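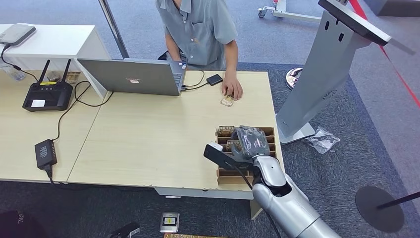
What do you have to have in place before a robot may hand a card, a key or a cup to a member of the public?

A risk assessment written for that handover, at that counter, with the force and speed limits measured on the day the thing is installed. A certificate for the arm is useful, but it covers the arm.

Notes for session 4: Service robots at the counter
Rules, standards and how far to believe them
Course leader: Ferhat Avcı

Please read these before the practical. They are longer than the slides and ruder about some of the documents. If you missed session 3, get the part on stop categories from somebody who didn't, as I will use it without going over it again.

1. Which paper applies

Students tend to reach for the industrial standard first (ISO 10218, in two parts) and then for ISO/TS 15066 on collaborative work. Both were written with a factory in mind. The people in a factory have been trained, they are adults, and somebody knows their names. None of this can be assumed of a hotel guest at a reception desk at 18:00 with a suitcase in one hand and a child in the other.

ISO 13482 covers personal care robots and is often quoted for desk work. Read its scope before you quote it. I have marked plenty of reports that cite it in the first paragraph and never return to it. A citation is no evidence that anybody opened the document.

Then there is the law of the country you are installing in, which outranks all of the above. A standard is a way of showing that you have met the law. You may meet it some other way if you can prove it, although I have yet to see a supplier try.

2. "It is a cobot, so it is safe"

Strike this sentence from your reports. There is no such thing as a safe robot on its own. There is an application, meaning the arm, the hand on the end, the thing in the hand, the furniture, the software and the people. A gentle arm holding a kitchen knife is a knife.

The Desetti brochure, which you had in session 2, uses the word "safe" 18 times and the word "assessment" not at all. Go through it again with a pencil. At each "safe", write in the margin: for whom, doing what, at what speed? Where you can't answer from the brochure, that is a question for the supplier, and the reply has to be in writing.

3. The handover

This is the moment that matters most in our exercise, and the standards say least about it. Three things go on at once. The robot has to decide that the person has hold of the card. The person has to decide that the robot has let go. Each is watching the other for a sign, and only one of them knows what sign to look for.

Our practical uses key cards taken from a slotted holder or a small set of compartments on a desk. It sounds harmless, and the card more or less is. What I want you to look at is the hand: fingers with joints can trap other fingers, and the trapping points are seldom where people expect them. They lie between the segments and at the base of the thumb, if there is one. Work through them with the power off and the hand moved by its own software's service mode, never by pulling.

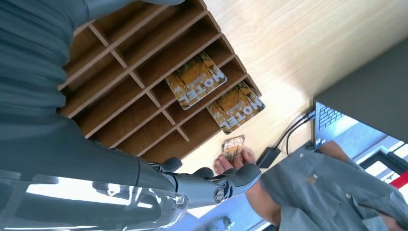

The release rule should be written down before anybody tunes it. In the Skekness trial the rule was "let go when pulled", and it was set by feel, by an engineer with a strong grip. Older guests gave up and walked off without their cards. The fix took an afternoon. Finding out took until March, for want of any record of failed handovers. The log listed 686 completed handovers and the final report called this a success. It had no column for the others.

So, for your own log: every attempt gets a line, including the ones you would like to forget.

4. Stopping

You need an emergency stop that the member of staff can reach without leaning across the robot. Test it at the start of each session with the arm moving, at low speed and with everyone clear. A stop button tested on a still robot has shown you a still robot.

Check also what the hand does when the power goes. Some hands open and drop what they hold. Some stay shut, perhaps on a finger. Either can be defended, depending on the job, but you must know which one you have and how to free a person from it. The Võ manual deals with this in a footnote on its last page. I would like it in your first.

5. The ground around the robot

Barriers and floor marking keep back people who wish to be kept back. Use them, but do not claim them as a protective measure unless something stops the arm when they are crossed.

Cables are dull and they cause more trouble than arms do. Look at each one and ask who walks there, what comes down off the table if it is caught, and whether the stop still works once it has been pulled out. Clear the floor before you start. Packaging goes in the bin.

Keep 200 mm of desk clear on the side where the person stands. This figure is a house rule of this course and comes from no standard. I say so because last year it turned up in two dissertations with an ISO number attached.

6. Measuring

If you rely on limiting force and pressure, you have to measure, with a proper gauge, at the places where contact is likely. Speed settings on a screen are an intention. The Asari test sheet (document 898 in the course folder) is decent and I recommend it, with one warning: it has a box for "pass" and no box for "not measured". Draw one in.

Repeat the measurements after any change to the hand, the payload, the speed or the height of the table. Yes, the table. Contact at hip height and contact at a child's face are different cases, and public spaces have both.

7. For the practical

Bring a printed copy of your own assessment, two pages at most. Long sleeves rolled up, lanyards off, rings off. One person runs the robot and one person watches with a hand on the stop, and the watcher does nothing else: no notes, no phone, no chatting to the next group.

Your assessment should name the person who can say no. "The team" is not a person.

Reading for session 5: the scope and definitions of ISO 13482, and as much of the hazard list as you can bear. Mark any hazard you think cannot arise at our desk and be ready to say how you know.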